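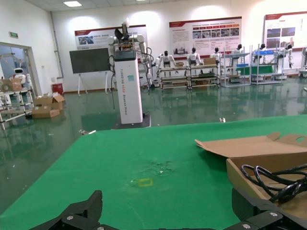 Vestcombe - walkaround, demo room
Walked by: Nesrin Kaplan
Comments to: Selim Öztürkmen

1. Floor. OK. Glossy enough to check your hair in. Ask the cleaners what they use before anyone mops it ahead of a visit.

2. Table mat. Pass with comment. Scuffs and scratches near the yellow rectangle. Replace by December or stop dragging things across it. I know which one I'd bet on.

3. Box on table. Action. Open carton, flap folded back, coiled cable inside and hanging over the front wall. A box is storage when it closes. Vandana to find it a shelf.

4. Cables at pedestal. Action. Black cables come down the side to the floor. Tie them to the column and cover whatever crosses a walkway. Raised last time, in capitals.

5. Humanoid on pedestal. Check base bolts, tag the result. Keep visitors 60 inches back with the arm up. They will want a selfie.

6. Display screen on easel stand. Splayed legs, and people walk backward while they talk. Move closer to the wall.

7. Wall posters. OK. Fixings not tested, I'm not tall enough. Doğukan is.

8. Extinguisher tag. Not checked, ran out of time. Carry over.

Open actions: 3, 4, 6. Recheck at 2 p.m. after the Calberg tour.

Recent checklists
Loading dock, side door
Kitchenette (reopened, again)
Stairwell lighting
Ladder register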